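Speaker notes: "Who Is This Documentary For?"
Drummond Public Library, upstairs room, Tue 31 May
Slides are numbered in the margin. Skip 4 if the first half runs long.

Opening

Don't say hello twice. They'll have had the introduction already.

Start with the blurb from the back of the press kit for "Drutance," read flat, no voice: "A fearless look at the cost of fame for children." Wait. Then ask who in the room has seen it. If hands go up, ask those people what they learned about the cost of fame for children that they did not know when they sat down.

My guess is they'll say it was sad. It is sad. I want to know what else it is.

Say plainly that I watched it all the way through, and then watched the middle hour again with the sound off. People complain that critics of these films haven't seen them. Sometimes that's a fair complaint, so get it out of the way.

What the film says it is doing

Trukari, the company that made it, calls it an exposé. The claim goes like this: child performers on online video channels are pushed into long hours by their parents, viewers don't know, and the film tells them so they can stop watching.

Give that claim its due. Some parents in the film behave badly and the film catches them at it. The scene in the kitchen where the mother asks for another take of the birthday is hard to shake off. I believe the people who made it were upset by what they found.

Being upset doesn't settle anything, though. Plenty of bad television has been made by upset people.

What the film does

Slow down here. This is the part people came for.

The film runs long stretches of the same channel videos it says should never have been made. No blurring. Full names. The tantrum that got one boy mocked at school is played 4 times, once under the closing credits with a piano. A girl says on camera that she wishes the dance clip would go away, and the next thing on screen is the dance clip.

Ask the room: if the harm was in the showing, what is this?

Expect the answer "but the context is different." Let somebody make that case properly before replying. Then ask what the context does for the girl. Her classmates will not be watching the context. They'll be watching the clip, now in better quality and with a trailer.

Don't call the director a hypocrite. I don't know what's in the director's head and neither does anybody in the room. Stay with what got put on the screen.

The numbers

Keep this short, I am bad at numbers out loud.

The Ulik streaming service put out a statement saying 2292 viewers had signed the pledge at the end of the film, the one where you promise to stop following family channels. Everybody quoted it. I looked for any sign of what those people did next and found none. A pledge is a box you tick while the credits roll and the next title is loading.

Also worth saying: the next title, when I watched, was a family channel special. Same service. I'm not claiming somebody planned that. I'm saying the machine that picks it didn't learn anything from the film either.

If someone asks for better figures, say I don't have them. Do not make any up to fill the silence.

The usual defenses

"It started a conversation." It did. Ask what was said in it. Most of what I read was people deciding which of the parents was worst.

"You can't condemn what you won't show." Courts manage it. So do decent newspaper reporters, most weeks. You can describe a thing in one plain sentence and be understood.

"The children agreed." They're twelve and under. Their whole trouble, according to the film, is that they can't say no to an adult holding a camera.

"So you want it banned." No. Say no clearly, and say it early, or the questions will be about nothing else. I want people to stop handing out praise for it as if praise were owed. A church group can skip it. A school can pick another film. I'd be happy with 22 people going home from this room less impressed than they were.

Where I might be wrong

Read this part out even if time is short.

A parent wrote to me after the earlier version of this talk and said the film made her take down her own videos that night. I have no reason to doubt her. It doesn't change my view of the clips, but it sits badly next to it, and I haven't worked out what to do with that.

Leave slide 2 up during the break.

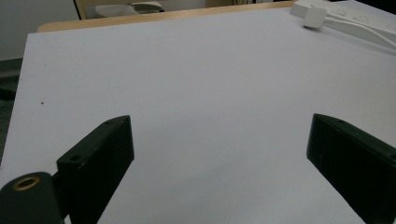
Questions

Repeat each one into the microphone. No second question until everyone has had a first. The July talk is on true crime podcasts; mention it at the door.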